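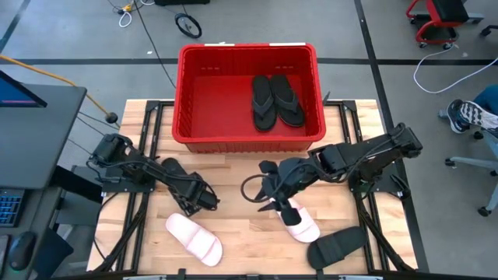
Open day at Nunik, Sunville

I went to the Nunik open day on October 11, 2020, mostly to see how a small footwear firm handles its returns. The building is on the Coltley side of Sunville, behind the tire shop. Parking is on the street. Visitors went in groups of 10, and our group was shown through by Teodoro Cuautle.

Returns room

Returned shoes are checked in, paired, and put in bins. On the day it was all summer stock: flip-flops and slides, left over from August. The worktable has a pale wood top, and black and pink show up well against it. A pair of black flip-flops was in the red bin, side by side with the toes facing the same way. The slides were still out on the table, black and light pink.

Pairing is the slow part. Leobardo Salinas, who ran the room before he moved to purchasing, told us that singles used to go on a shelf by color, and the shelf filled up. Now a single stays on the table until its mate comes out of the carton. If there is no mate by closing, it gets a paper tag and goes in a drawer. They handle some 300 pairs a week in the busy season, fewer in the fall.

I asked about dirty ones. Those are taken out before they reach the table and wiped down at a sink in the hall, which we did not see.

The flip-flops stack easily. Slides take more space than I expected, especially the kind with a thick sole cut into blocks and a wide padded strap. The strap does not fold flat, so they can't be packed tight. The red bins have ribbed sides and a rounded rim, and Cuautle likes them because they don't catch on the straps. 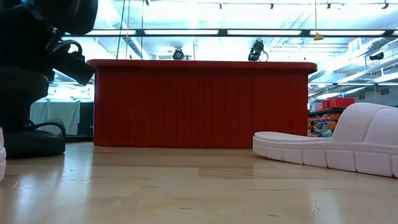
Stockroom and shop

The stockroom is through a swing door. Shelving is by Miettinen, bought used, and is marked by size and then by color. Crescencio Montes was restocking while we walked through and had to move his cart twice for us. It is narrow in there.

The shop at the front had returned pairs for $10, no exchanges. I bought one pair for my brother. The tour took 30 minutes, and coffee was served in the front office until noon.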